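News from the path crew

Friday, August 19, 2022

Hello again from the outdoor driving group! I promised in the last newsletter that I'd say more about what we do all day, so grab a coffee.

We're teaching Kollent, our little path robot, to follow a paved path without a map. It learns from examples, so somebody has to go and get them. Mostly that's me and Floarea Mihăilă, taking turns on the controller while the robot saves what it sees along with every steering command we give. We now have 2247 short clips, and 622 of them come from the stretch by the fence on the Altden side.
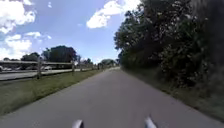 Kollent's view down the path, with the split-rail fence on the left and trees on the right.

I know what you're thinking – it's a straight path, how many clips of that can you need? Quite a few, as I found out! Our first batch was all very tidy driving, right down the middle, and the model we trained on it had no idea what to do once it drifted toward the grass. So now we drive badly on purpose. We let it wander to one side, start the recording, and then steer it back. Floarea is much better at this than I am (my recoveries were so jerky that we threw out a whole afternoon of them).

The edges are where I'd like more variety. On the fence side the grass is short, with dry, bare patches in it, and on the other side you get low weeds, a ragged border with the asphalt and the darker ground under the trees. I want plenty of clips of both, in different light, before anyone starts tuning anything.

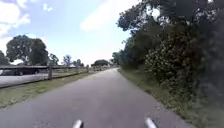 Labeling is the slow part. Each clip gets a tag for where the robot started, which way we corrected and whether the driver was happy with it, and we've been using Holloway for that, which is fine once you learn the shortcuts. I can get through more than 100 in a morning if the phone stays quiet.

Next up is the Zikberg route, which has proper bends, and I'd love to have that recorded before December. If you'd like a turn at the controller, come and find either of us. You don't need any experience, and wobbly driving is very welcome as long as you bring it back to the middle smoothly.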